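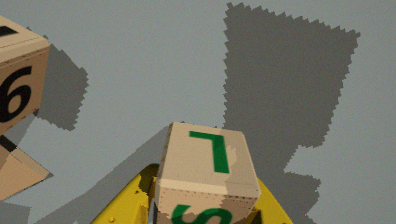

A block with a green L on top, between the fingers of the simulated gripper. Picture: Toder

Toder opens its block-handling runs to everyone
Nov 10, 2020

Toder has put its first full set of simulated block-handling runs online, and it is a generous one. The release holds 2,452 runs of a robot arm working with lettered and numbered blocks on a table top, each steered from start to finish by a person at a keyboard or a hand controller. Anyone who wants to train a system on them can download the lot from today, free of charge.

The project goes by the name of Wulov and has been going since June. Its aim is easy to put into words and hard to carry out: show a learning system enough examples of a person guiding an arm to a block, closing the fingers and moving it somewhere useful, and let the system work out the rest for itself. No rules for gripping are written by hand. If the examples are good, the arm should learn to copy them, and with luck it will cope with block positions it has never met.

Everything happens inside a computer model of a room, so a dropped block costs a few seconds and a reset. That has let the team be bold about what it asks of the people doing the steering. They start each run from a fresh layout, with the blocks turned every which way, and they are told to work at whatever pace feels natural. Pauses are kept. So are second tries, where someone comes down a little off, backs up and goes in again - the team reckons those are among the best things in the set, and it is hard to disagree!

The steering was shared between 20 people, most of them new to robots when they joined. Zuweira Ackah, who ran the sessions, says the newcomers were a joy to work with. "They try approaches I would never have thought of. One of them likes to nudge a block round with a fingertip before picking it up, and it's a lovely trick. Now it's in the data for the system to learn from."

Of the full set, 1,415 runs are marked as clean, meaning the block went where it was asked to go on the first attempt. Another 218 are marked as failed and sit in a folder of their own, with a short note against each saying what went wrong. The remainder got there after a correction or two.

Each run comes with the arm's joint positions, the opening of the gripper, a plain-English line saying what the task was, and views from more than one camera. The close view looks down past the fingers. Lighting is part of the work too, and Toder wants strong shadows in the set so that a trained system doesn't go to pieces the moment a lamp is moved.

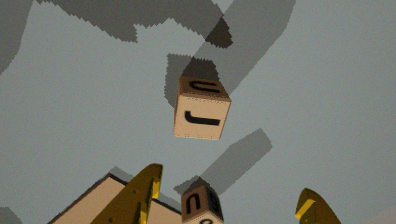
Vasiliki Konstantinidis would like to see the failed runs given more room next time. She argues that a system which has only watched people succeed has no idea what to do when a block slips, and that a few hundred honest fumbles, properly labelled, could be worth more than another thousand tidy pick-ups. She also asks for the notes to follow a fixed list of causes, as free text is slow to sort through when you have a training run waiting.

Toder says it agrees on the second point and is drawing up the list now. On the first, it plans a round of sessions in which people are handed an arm that is already halfway through a mistake and asked to get out of it. Ackah is looking forward to those. "It'll be chaos for a week," she says, "and then it'll be the most useful thing we've got."

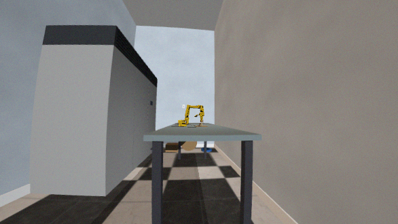 The arm at the far end of its table in the simulated room. Picture: Toder

Two outside groups have already had an early copy. Ollska is using the runs to test how few examples a small model can get by on, while Abubakari has been training on the clean folder alone and comparing the outcome with the full set. Both have said they will share their results, good or bad.

The files are split into parts so that people on slower connections can fetch one folder at a time. A reader script is included, along with a short guide to the labels. Corrections to the task lines are welcome through the Wulov project page, where sign-up is also open for anyone who fancies steering the arm in the next round. No experience is needed, and the practice session takes less than an hour.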